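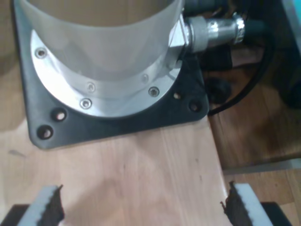
Progress Report No. 3

October 12, 2024

Dear Veronika,

Well, we made it through the summer, and the Bronden reading room finally feels like a place people want to sit in! When I wrote to you in June we still had boxes of local newspapers stacked up to the window sills. Now they're all on shelves, in date order, and I can find the flood year without climbing over anything.

The big news is the index. Antigoni Tsolakis and I have entered 451 issues so far, with every headline, every birth and death notice, and (my favorite) the lost dog ads. It's slower going than I promised you. The old Vasilakis print shop changed its typeface twice, and the second one is so thin that I have to read it aloud to be sure of it. Antigoni types while I read, and we swap when my voice goes. 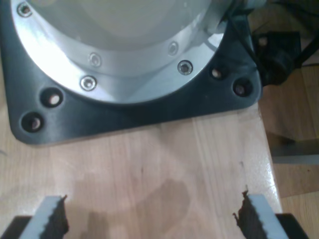

We also had to redo the first two boxes, which hurt a bit. I'd filed the Sunday supplements under the wrong years, so back they came. They're right now, and I've written the date on each folder in pencil so it won't happen again.

On the money side, we've spent $2000 of the grant on acid-free folders and the bound catalog from Marken. The folders cost more than they did last year, but they're good and stiff and I'd buy them again.
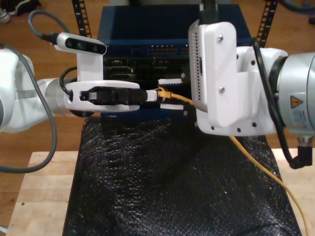
Getting the index online is the part I'm still nervous about. The Brelteo software is set up on the reading room computer, but the wireless drops out whenever the door is shut, so I'd like to run a proper cable to the desk. I'm thinking of a yellow one like the one in the photo, so people see it before they trip on it! If you're happy for me to take that out of the supplies line, just say so and I'll get it ordered. 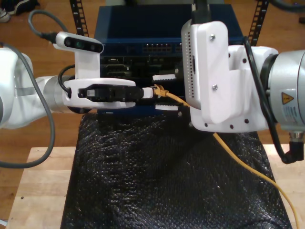
Visitors have been a joy, by the way. One lady found her grandparents' wedding notice and stayed all afternoon copying it out by hand, and then came back the next week with her sister and a cake.

Next up are the three boxes of school newsletters, and after those the loose photographs, which I haven't dared open yet. Could you let me know if you still want the spending sheet separately?

Warmly,
Your friend in the reading room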